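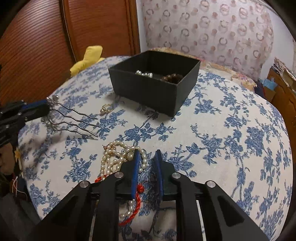
Pearls are happier being worn than being kept in a box, according to Lihua Yao, and anyone who has had a string of them in a drawer for years should get it out, look hard at the thread between the beads and have it restrung before it snaps at a wedding. She has said much the same at every one of the Milldale jewellery mending days, and this time plenty of people had clearly taken it to heart.

The latest one filled the old reading room on Prilen Street from mid-morning until the lights went off, and what a day it was! A total of 404 pieces were signed in at the door, easily the most since the event began in February, and the queue went down the steps and past the window of Xie the baker (who ran out of sesame buns before noon and had to put another tray in).

For those who haven't been, the mending day is wonderfully simple. You bring the brooch with the bent pin, the beads in a sandwich bag, the single earring, the bracelet you sat on. Someone at a table has a look and tells you whether it can be put right there and then. Small repairs are free, materials are charged at cost, and there's a swap table at the back for things you've fallen out of love with.

Restringing was the star turn. A good string of pearls is knotted between each bead, which stops them rubbing against one another and means that if the thread does go, you lose one pearl under the sofa and keep the rest. It's slow work, and a long rope can take a couple of hours, so most of the pearls brought in were booked for collection later in the month. Silk is still the favourite for the job, though several people asked for something tougher for everyday wear and went away with a nylon blend from Nirkex, the bead and cord shop by the bus station, which also lent the good lamps.

Lihua Yao's own table was three deep for most of the afternoon. She had people tying practice knots on cheap glass beads, using a needle to slide each knot down snug, and there was a proper cheer when a lad of perhaps ten got a whole row of them even.

Chains were the other big group, and most of them weren't broken in the first place. They were tangled! Fine chains knot themselves at the least excuse, and the advice on the day was to stop tugging the moment you meet resistance. Undo the clasp, lay the chain on something smooth, put a tiny drop of baby oil on the knot and work it open with two pins from the middle outwards. Wash it afterwards in warm water with a little washing-up liquid and leave it flat on a towel. For storage, thread one end through a drinking straw and do up the clasp, and it can't tie itself up again. Nearly 70 chains were freed this way, most of them by their owners once they'd been shown how.
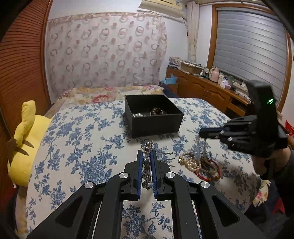
Swap table does a roaring trade

The swap table had its own crowd from the start. The rule is one for one, with no money changing hands, and costume pieces sit alongside silver quite happily. Enamel leaves, big plastic hoops from the eighties, a tray of shirt studs, a jet mourning brooch that two people wanted and very politely tossed a coin for. Anything unclaimed by closing time goes into the odds box, which is raided by the textile class for buttons and trims.

Charms went especially quickly. There's a real fashion again for putting together a bracelet bit by bit, with pieces from different decades and different families, and the swap table suits that perfectly. Flowers, shells and little animals had gone within the first hour.

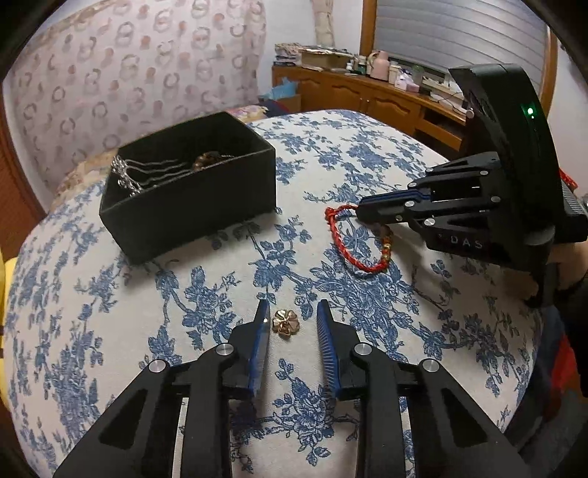 Jump rings, the small wire loops that hold a charm to its chain, sold out as well, at 3 pence each. The trick with these is to open them sideways with two pairs of pliers, one end towards you and one end away. Pull them apart into a wide C and they never quite close again, and off goes your charm on the bus. A card of them costs next to nothing and is well worth having in the sewing box.

A couple of things had to be turned away, mainly loose stones in old claw settings and anything that needed soldering. Owners were given a written note of what was wrong so they could take it to a jeweller and know what to ask for, and that seemed to please people almost as much as a repair would have done.

The day, held on 9/14/25, also raised enough from the tea urn to pay for a second set of pliers and a bead board for each table. There are now 60 names down for the beginners' knotting course, which was planned with a dozen in mind, so it'll be split into groups and run through the autumn in the same room. Bring your own beads if you have them, and a pair of reading glasses if you use them. Pearls left for restringing can be picked up from Nirkex during shop hours, and please remember your ticket!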